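October 6, 2022

A Place for the Toothpaste

We have been in the new apartment on Grorulmont Street for a while now, and I have finally run out of excuses about the bathroom. The kitchen got all my love in the first weeks, and the bathroom got whatever was left in the last box. So this week has been all about small things, and where small things ought to live.
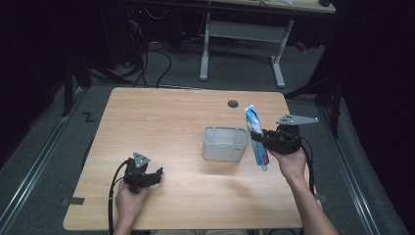
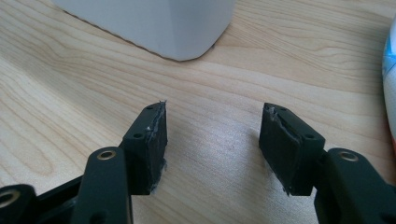
I have a theory that toothpaste is the hardest thing in a bathroom to put away. Bottles stand up, soap has its dish, towels have the rail, but a tube just flops over wherever you leave it and slides toward the sink. My mother kept ours in a drinking glass, which I loved until the day I cleaned out the bottom of one (never again!). What I like now is a squat white bin with rounded corners, like the one on the wooden table, low enough that a tube can stand in it and still be easy to grab when you're half asleep. The frosted kind is my favorite, because it hides a little mess and still lets some light through.

I looked at fancier things first, I admit it. Peeters has a lovely stoneware holder in the window, and I walked past it three times before I went in and turned over the price tag. Then I spent a whole evening on the Stevavine site reading about drawer dividers, with a cup of tea going cold beside me - I do this with every small purchase and I can't seem to stop. In the end plain plastic won, mostly for the washing up. A bin like that gets a rinse under the tap on Saturday morning and goes back on the shelf before the coffee is ready.

The shelf itself is still a problem. It's 12 inches wide and has to hold everything for two people, plus the hand cream I keep buying. I'm thinking of moving the cotton pads into the hall closet, next to the light bulbs, and seeing if anyone at home complains. The mirror cabinet can wait until later in the month.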